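### 4.2 Teaching the sorting task

We picked sorting as our second teaching task because it looks easy and really isn't (my co-author lost a bet over this). Circuit boards, solenoids and wire harnesses share a steel tray, and the two arms have to move them out into yellow bins. I taught it two ways: by taking hold of the arm and walking it through the motion, and by remote control from the Hrynyshyn console on the far side of the lab.
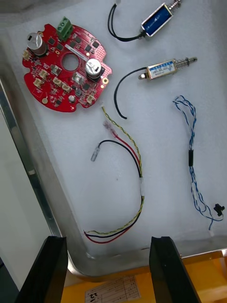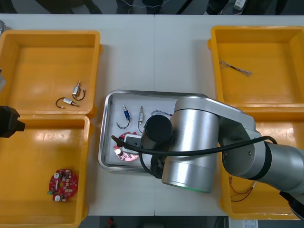
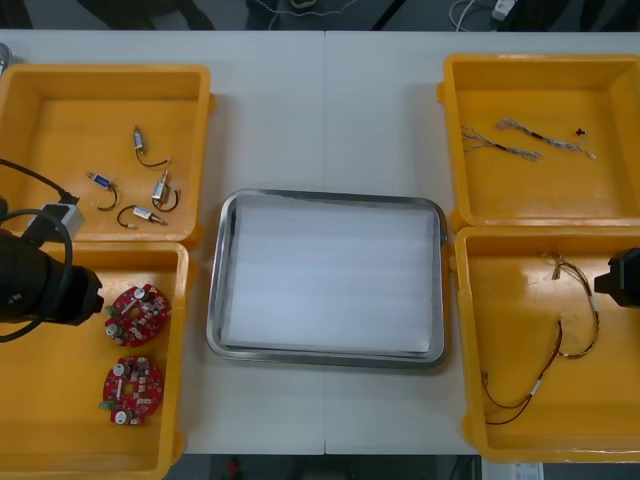 **Figure 6.** The sorting task. Top: a board, solenoids and harnesses from close to the gripper. Middle: one arm over the tray. Bottom: solenoids, boards and harnesses in the yellow bins.

Aurélien Riviere read an early draft and objected that I was comparing two teachers, not two methods, seeing that I'd had months of practice on the console and hardly any with my hands on the arm. He had a point! I went back and did a fresh block of hand-guided demonstrations before recording anything we report below, and I asked two people from the Britdale group to teach the same task both ways. Neither had used our setup before.

So, what did it feel like? Hand guiding is lovely for the solenoids. You feel the weight of the arm, you bring the fingers down beside the coil, and you stop when it seems right. My trouble was always my own body – I'd lean over the table and block the overhead camera just when the grasp was happening, and then the demonstration was useless for training. We threw out nine of mine for this alone. I learned to stand off to the side with my elbow up, which is every bit as comfortable as it sounds.

Remote control has the opposite problem. The views stay clean, but you can't feel anything, and you end up hovering. I hovered a lot. In my early console demonstrations the arm would come down over a harness, wait, drift a little, wait again, and finally close. The policy picked up the waiting along with everything else, and for a while it would pause over the tray as if it had forgotten what it came in for. We now trim any stretch longer than four seconds in which neither the arm nor the gripper moves. I'd have liked a smarter rule, but this one was simple and I could explain it to the Britdale people over lunch.

The harnesses deserve their own paragraph. A solenoid is a stiff little thing and you can grab it nearly the same way each time. A harness flops. With my hands on the arm I tended to pinch near one end and drag, and with the console I went for the sleeve in the middle, probably because it was the easiest part to find on the screen. I didn't notice I was doing this until I watched the recordings back to back one Saturday. Mixing both habits in one training set gave us grasps that landed somewhere in between, on bare wire, and the wires slid out. Our fix was to agree on one grasp – the sleeve if there is one, otherwise the thickest part of the bundle – and to stick to it whichever way we were teaching.

For the boards we went with the rim, well clear of the tall capacitors. Both Britdale teachers tried the center hole first, and so did I back when we started, so I suspect it's just where the eye goes.

All the demonstrations were stored in the Emedgate format with joint positions, gripper opening and camera views on a shared clock. Hand-guided and remote demonstrations are tagged separately, and Section 4.3 trains on each kind alone before putting them together.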